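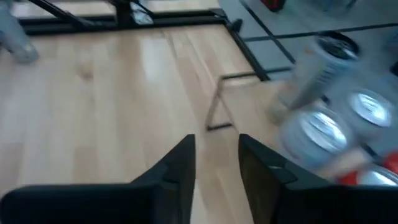 Search tips Go

Can duty: what I've learned from recording a robot all winter

23 January 2025
by Luzius Hubmann

I got so many emails after the last batch of bench tips that I'm doing a whole page on recording sessions. If you're teaching a pair of arms to pick up drink cans by showing them over and over, you already know most of the work is housekeeping. We finished the Mamham set this month at 2,783 episodes, and I'd say half my evenings went into wiping, sorting and putting things back!

Start with the table. Wipe it, let it dry, then wipe it again with a plain cloth (no polish, ever — I tried it once and every overhead light came up twice as bright in the recordings). Bare wood is fine. Pull the cables back to the sides and tape them well outside the reach of the elbows, then swing both arms slowly through the full motion before you record anything.

Next, the cans. Mix them up: tall slim ones, short ones, plain silver, loud red. If all your examples use one kind you'll get a robot that's terrific with that kind and hopeless with its neighbor. I keep ours in a shallow tray under the bench and swap a couple out at every break. Dented cans go in too, but tag those episodes so you can pull them later.

Don't always start from the same layout, either. Bunch the cans up on one pass, spread them out on the next, lay a few on their sides if your task allows it. I write the layouts on index cards and shuffle the deck, which sounds silly and works great.

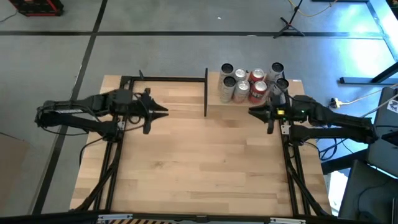 One reader wrote in June to say that shuffled layouts had made their operators slower and sloppier, and that they'd gone back to a fixed start for the first hour of the day and only mixed things up after that. I've tried it since and I like it. My hands are stiff in the morning and a familiar layout gets me loosened up. Just make sure the easy hour doesn't end up being most of your data.

About mistakes. Keep the small ones! If you miss the can, back off, line up again and get it, that's a good episode and I'd want it in the set. What I throw out are the ones where I got distracted and parked the arm halfway while I answered somebody. I tossed 263 of those from the Mamham set, and I'm not proud of it.
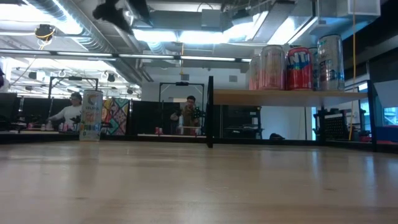 Vollico Bench Notes, Issue 130

Shelf work needs its own habits. Putting a can on a shelf is slower than moving it across a table, and it's tempting to rush the last bit because you can see it's going to land. Slow down there. Come in a little high, lower it straight, open the fingers, wait a beat, then back away along the line you came in on. I count "one, two" under my breath before I let go.

Check every camera view before each session, too. I had the side camera nudged for three sessions before I noticed, and fixing the notes afterward took longer than the recording had. Now I save one still from each camera at the start and flip between it and the one from the day before.

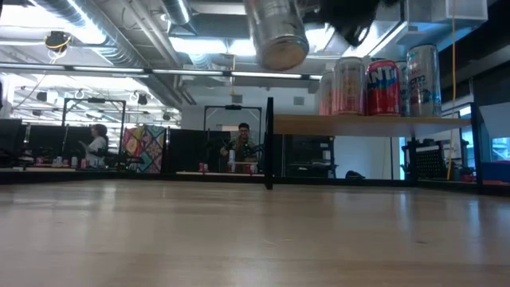

Silver can in the gripper, with the shelf row off to the right.

Grip is the other thing people ask me about. Empty cans crush easily, so close the fingers gently and stop when the can's held. If you feel yourself squeezing harder to be safe, take a break — tired hands squeeze. I switch operators when we can, and I write down who was driving, because everybody's style is different and you'll want to know later whose episodes are whose.

Last one for now: name your folders the same way every time, and copy them off before you go home. I use task, layout card, operator, take. "Cans final new 2" will not mean a thing to you by spring.

Recent tips
Labeling index cards so they survive a workshop
Cable tape that peels off clean
Luangrath bench, part two: clamps and brackets
Cleaning gripper fingers without scratching them
Skokent folder names, a printable sheet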